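Suporte Gritari – Pedido 21-368
Assunto: a mão direita abre sozinha durante a demonstração por controle remoto
Produto: estação de teleoperação Drallow, dois braços
Instalação: sala Kallbridge
Prioridade: média
Estado: aguardando resposta do suporte

Mensagem inicial – Wednesday não, corrijo: quarta-feira, 9h40

Bom dia. Escrevo em português porque o formulário de Kallbridge chega à equipe de vocês em português. Não é a minha língua materna, por isso peço paciência se alguma palavra técnica não é a correta.

Nós ensinamos ao robô a tarefa de varrer: um braço leva a escova, o outro cuida da pá de lixo. O operador mostra os movimentos com os dois comandos e o sistema grava cada demonstração. Na mão esquerda tudo funciona bem. Na mão direita temos um problema: quando o operador mantém o gatilho apertado por muito tempo, a mão abre um pouco, sem que ele solte o gatilho. O objeto escorrega e a demonstração fica perdida.

Isso aconteceu em 6 demonstrações de 21. Sempre na direita, nunca na esquerda. Não aparece nenhuma mensagem de erro na tela. No registro, o valor do gatilho cai durante um instante e depois volta ao normal.

Resposta do suporte – 10h55

Obrigado pelo relato detalhado. Por favor, faça estas verificações e informe o resultado de cada uma:
1. Troque os comandos entre as mãos e repita a tarefa.
2. Refaça a calibração do gatilho direito, com o braço em repouso.
3. Confirme a versão do programa Morgan no computador da estação.
4. Verifique se o cabo da mão direita fica esticado em alguma posição do braço.
Envie também imagens da posição de trabalho, com o objeto preso na mão direita.

Mensagem do cliente – 14h20

Fiz as verificações na mesma ordem.

Ponto 1. Troquei os comandos. O defeito ficou na mão direita do robô, agora com o comando que antes era da esquerda. Portanto penso que o comando está bom.

Ponto 2. Calibrei o gatilho 3 vezes. Na primeira vez o programa não aceitou o valor mínimo, nas outras duas aceitou. Depois da calibração gravei mais 8 demonstrações e a mão abriu em 3. O defeito não desapareceu.

Ponto 3. A versão do Morgan é a que veio com a instalação em maio. Não instalamos nenhuma atualização depois. Se existe uma mais nova, peço que me digam se as demonstrações já gravadas continuam compatíveis, porque não queremos repetir todo o trabalho.

Ponto 4. Aqui tenho uma dúvida. Com o braço recolhido, o cabo fica folgado. Quando o operador estende o braço para a frente e gira o punho para fora, o cabo fica mais tenso perto do conector. Não sei dizer se é demais. O manual mostra o cabo só na posição de repouso.

Seguem as imagens, a primeira vista da cabeça do robô e a segunda da câmera do punho. 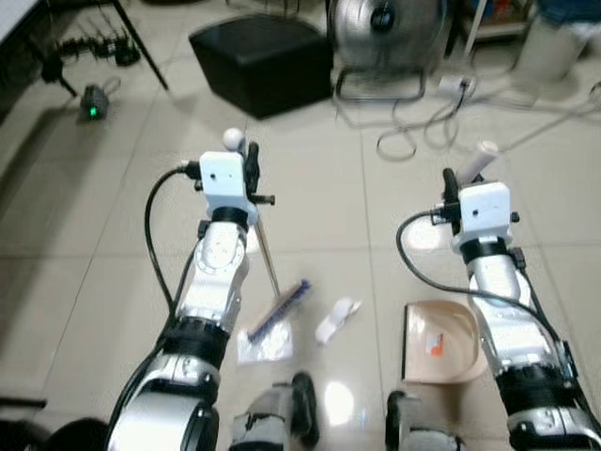
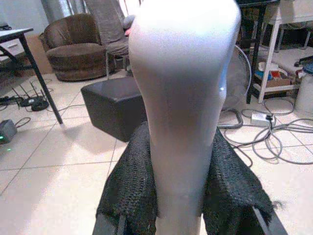 Mais uma informação que pode ajudar: o defeito aparece mais no fim da demonstração que no começo. O operador aproxima a escova do papel, espera um pouco para acertar a posição da pá, e é nessa espera que a mão direita perde a força. Quando ele faz tudo depressa, quase nunca acontece. Mas demonstrações muito rápidas não servem para nós, o robô depois repete os movimentos com a mesma pressa e o papel passa ao lado da pá.

Tentámos também dividir a tarefa em duas partes, primeiro a pá e depois a escova. Assim a gravação fica limpa, mas perdemos a coordenação entre os dois braços, e esta é a parte que queremos ensinar.

Resposta do suporte – 15h35

O resultado do ponto 1 permite excluir o comando. As duas causas que restam são o conector da mão direita e o limite de tempo da força de preensão. Na versão de maio, esse limite pode ter valores diferentes para cada mão. Abra o menu Mãos, depois Preensão, e compare o campo "tempo de retenção" da esquerda e da direita. As gravações antigas continuam compatíveis com a versão nova, mas pedimos que não atualize antes de fazer esta comparação.

Mensagem do cliente – 16h50

Comparei os campos. Na esquerda o tempo de retenção está em "sem limite". Na direita está em 8 segundos. Eu não mudei este valor e não encontro no histórico quem mudou – talvez já estivesse assim desde a instalação.

Coloquei a direita também em "sem limite" e gravei 6 demonstrações com espera longa. A mão não abriu em nenhuma. O valor do gatilho no registro ficou estável.

Peço para não fechar o pedido ainda. Tenho duas perguntas:
– O motor da mão pode aquecer demais se a preensão fica sem limite durante uma sessão inteira?
– Preciso apagar as demonstrações em que a mão abriu, ou posso só marcar como falhadas? No Morgan vejo as duas opções, mas não entendo se as marcadas ainda entram no treino.

Sobre o cabo, amanhã vou soltar uma das presilhas perto do punho e verificar se ele fica com mais folga quando o braço está estendido. Escrevo neste mesmo pedido com o resultado.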